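Tradberg Community Kitchen is looking for a dining room helper

Part-time, mornings and early afternoons, with one Sunday a month

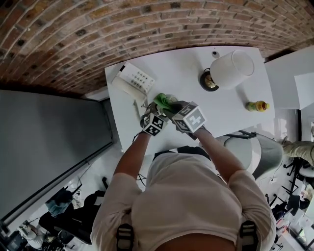 Who we are

Tradberg Community Kitchen has been serving hot lunches out of the old Waaka Street school for longer than most of us have worked here, and we are still very fond of the place, drafty windows and all. On a normal day we feed whoever comes through the door: retired folks from the neighborhood, parents with strollers, people between jobs, the crew from the bus depot, and a good many regulars who would tell you they only come for the soup. Lunch is pay-what-you-can, and we don't ask anyone to explain what they put in the box.

We moved into the bigger dining room in June, and it has made a real difference. There is finally space to get a wheelchair between the tables without three people having to stand up! It also means more room to look after, and that's why we are adding a person to the team.

What the job is like

You would be the one who gets the dining room ready, keeps it pleasant during lunch, and puts it back together afterward. That means setting out chairs and water pitchers, wiping down tables between sittings, carrying trays for anyone who needs a hand, sweeping, and running the dish carts back to the kitchen. We use plain cloths and warm soapy water on the tables, and we are a little fussy about clean cloths, so a fair bit of laundry goes through our machine too.

The other half of the job is harder to put in a list. Some of our guests eat with us every day and may not talk to many other people, so we are hoping for somebody who will remember that one person likes the seat near the radiator and another takes her tea very weak — and who doesn't mind hearing the same fishing story more than once. If you are shy, please don't let that put you off. A few of our best-loved staff members hardly say a word before noon.

Hours and pay

The position is 32 hours a week, starting at 8:30 a.m. and finishing by 3:30 p.m. on most days. One Sunday a month we put on a longer family lunch, and you would get a weekday off in exchange. Pay is $553 a week before taxes, with paid vacation, paid sick days, and a bus pass for the Fundov line. Lunch is on us, naturally, and you sit down to eat it.

What we are looking for

You don't need restaurant experience or a diploma. You should be comfortable on your feet for a few hours at a time, able to push a loaded cart, and patient when the room gets loud. A food handler's card is required, but if you don't have one yet we will pay for the class and count the time as work. A second language is always welcome here, and so is a driver's license, as we sometimes pick up bread from the bakery in Trakham.

How to apply

Write a page or so about yourself and drop it off at 801 Waaka Street, or hand it to anyone wearing an apron. Handwritten is fine. Please include a phone number and the best time to call. Ohemaa Aidoo, our dining room manager, reads every letter herself and will invite people in for a chat and a short trial shift, paid at the regular rate.

If you'd like to see the place first, come by for lunch any weekday after 11:30. The side door by the bike rack is the one without steps.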